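4. Comparison of Finger Designs on the Fruit Basket Task

4.1 Purpose and scope

The trials in this section were designed to answer a narrow question: how much of the difference in grasp success reported in Section 3 can be traced to the shape of the fingers, and how much to the controller that closes them. Earlier runs changed both at the same time. Here the two factors are varied separately, while the arms, the mounting positions and the objects remain fixed.

Three finger sets were tested. The first, referred to as Hurum, is a rigid parallel pair with a flat contact face and a thin rubber pad. The second, Lobo, uses the same mounting plate but has a curved inner face intended to center round objects as the fingers close. The third, Tutero, is a compliant design whose outer half bends under load. All three were made in our workshop and fit the same carriage, so that a change of fingers takes 4 minutes and does not require the arm to be removed from its base.

Each finger set was run under two controllers. The position controller closes to a fixed opening chosen in advance for the object class. The current-limited controller, Clomadus, closes until motor current reaches a set threshold and then holds. Both were driven by the same reaching policy, which was trained once and not adjusted between conditions.

4.2 Objects and placement

Round fruit-like objects were chosen for two reasons. Their size varies only slightly, which keeps the required opening within the travel of every finger set, and their shape gives a poorly aligned gripper very little to hold on to. A finger that meets a round surface above its widest point tends to push the object down and away, and this behavior separates the designs more clearly than blocks or boxes do.

The objects were presented in an open basket with mesh sides. A basket is a harder setting than a bare tabletop. The gripper must enter from above, the fingers must open in a space shared with neighboring objects, and contact with the wall can stop a finger before it reaches the object. The mesh adds a further difficulty, as a narrow fingertip can enter an opening and catch there on the way up. Runs in which this occurred were recorded separately and are discussed in Section 4.5.

Before each run the operator returned the basket to its starting position and placed the objects by hand according to a printed layout. There were 12 layouts, used in the same order for every combination of finger set and controller. Small errors in placement remained, and no attempt was made to correct them in the analysis.

4.3 Procedure

A run began with the active arm at its rest pose and ended when an object had been lifted clear of the basket and held for four seconds, or when the time limit was reached. A lift followed by a drop within the holding period was scored as a failure. A run in which the gripper moved the basket but still completed the lift was scored as a success and marked for review.

In total, 1,767 runs were completed. The number is not the same for every condition, as some sessions ended early for cable checks and were not made up. We report success as a share of completed runs in each condition for this reason. The order of the finger sets was changed between sessions so that wear on the pads and warming of the motors would not favor one design.

The second arm stayed mounted throughout but was not commanded during scored runs. Keeping it in place preserved the layout used for the two-arm trials in Section 5, and it also limited the side from which the active arm could approach. 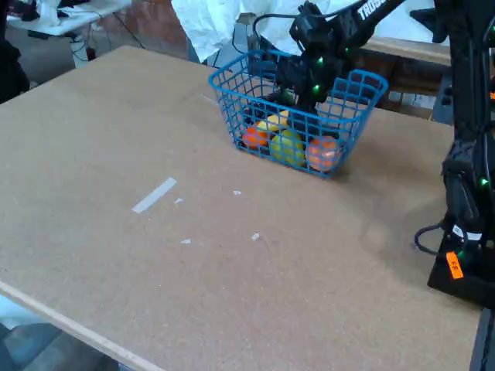 Figure 4. Gripper of one arm among the objects in the blue mesh basket, with the second arm at right.

4.4 Results

With the position controller, the curved Lobo fingers gave the highest share of successful lifts, followed by Tutero and then Hurum. The order matched our expectation. The flat fingers depended heavily on the quality of the reach, and most of their failures came from contact above the widest part of the object.

Changing to the current-limited controller reduced the spread among the three sets. Hurum gained the most. Lobo changed very little, and in the crowded layouts it did slightly worse, as the longer closing motion gave neighboring objects more time to shift against the fingers. Tutero improved in the open layouts but not in those with an object placed against the wall.

Closing time was longer under current control for all sets. The increase was largest for Tutero, whose bending fingers delay the rise in motor current – an effect that could be reduced with a lower threshold, at some cost in holding force. We did not tune the threshold for each set, and a reader comparing these results with a tuned system should keep this in mind.

4.5 Contact with the basket

Wall contact was the most common cause of failure in every condition. In almost 100 runs a fingertip entered the mesh, and the majority of these involved Tutero, whose tips are the narrowest of the three. The gripper usually freed itself when opened. In the remaining cases the run was stopped by the operator and scored as a failure.

A wider tip would likely remove this fault but would also make it harder to enter between two touching objects. Both versions are included in the two-arm trials, where the second gripper steadies the rim of the basket during the lift.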